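Games room at the old Abernathy building gets another year

January 15, 2019

Good news for anyone who has ever lost an afternoon to a board game in Brimstead! The games room on the ground floor of the Abernathy building is staying open, at least for another year, and I'm still grinning about it as I type this with a cup of tea going cold next to me.

If you missed the fuss before Christmas, the short version goes like this. The council wanted to end the lease and let the plot to Parkivex, the parking people, who already run the two car parks behind Furmont Road. The games room would have gone, along with the sewing group upstairs and that odd little shop that sells buttons and lampshades. A notice went up on the door (in very small type, naturally) and most of us only found out when somebody took it down to read it properly under a lamp.

So a petition went round. It needed 2,000 names to get the matter in front of the full council, and I'll admit I thought that was a tall order for a town this size in the middle of winter. It closed with 2,166. I signed mine at the chip shop, where it was propped against the vinegar, and I know people who signed at the dentist's, at the swimming baths and through a car window in the queue for the tip.

Last night's meeting was packed and very warm. I got there early and still ended up on one of the children's chairs at the back, knees up round my ears. We had to sit through a long item on bin collections first, then a longer one on the footbridge, and by the time the Abernathy came up a fair bit of the room was eating crisps. After that it was all over in twenty minutes or so. The lease carries on, the rent stays where it is, and the whole thing gets looked at again next January.

Parkivex sent a letter, which was read out. It was polite enough. They say they're still interested in the yard at the side, where the skip is, and I can't say I'd mind that much if it meant somewhere to leave the car on a wet night. The button shop feels differently because their deliveries come in that way, so expect more on the yard.

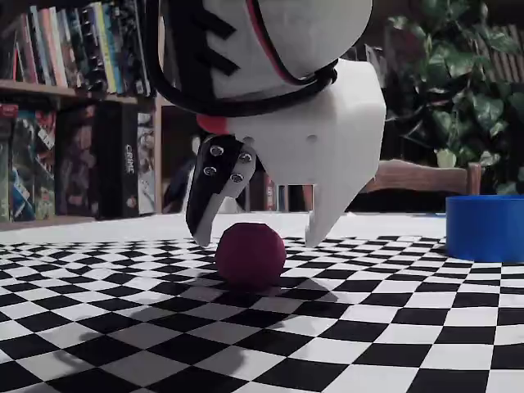 A small red ball on a black-and-white checkerboard.

For those who haven't been, the games room is one big room and one small one, with a kettle. It costs 50p to get in and you can stay until they put the chairs up. There are 434 games on the shelves according to the list by the door, and they go from proper old draughts and chess sets through to the enormous modern ones with a rule book like a phone directory. There's bagatelle and skittles too, and shove ha'penny on a board so worn you can hardly see the lines. My own favourite is a horse racing game from the seventies with the brown horse missing. We use a cotton reel instead, and it wins far more often than it should.

I started going when my knee was bad and I couldn't get out on the hills. I went for the warmth, really, and stayed because someone needed a fourth for a game about building canals. I've since been beaten at nearly everything in the building by children who come in after school with their coats still on, and I can't recommend it enough. It's one of the few places in town where you can walk in on your own and be sitting at a table with three other people before you've got your gloves off!

There is a catch, of course. The roof over the small room leaks, and the council made it fairly plain that it won't be paying for a new one. The lease says repairs are down to whoever's using the place, so there's money to be found before next winter. A sponsored all-night games session has been talked about for June, when it'll be light until late and no one will need the heaters on. I've said I'll do the sandwiches, which I may regret.

The other thing that came up was opening hours. At the moment the room shuts at six, which is no good to anybody who works over in Furmont and comes back on the late bus. They're going to try staying open until nine one evening a week and see if people turn up. Please do turn up! It would be a shame to shout that loudly for a place and then leave it empty.

If you've got games at home that never come out of the cupboard, they'll take those as well, as long as the bits are all there (or nearly all, see the cotton reel). Jigsaws they have plenty of, thank you. What they're short of is things for two players, dice, egg timers and a decent pack of cards that hasn't been chewed. Leave them in the crate just inside the front door, and put a note on top saying if anything's missing.

I popped in this morning on my way to the post office. The notice had gone from the door, the kettle was on, and two people were already arguing about the rules of Ludo.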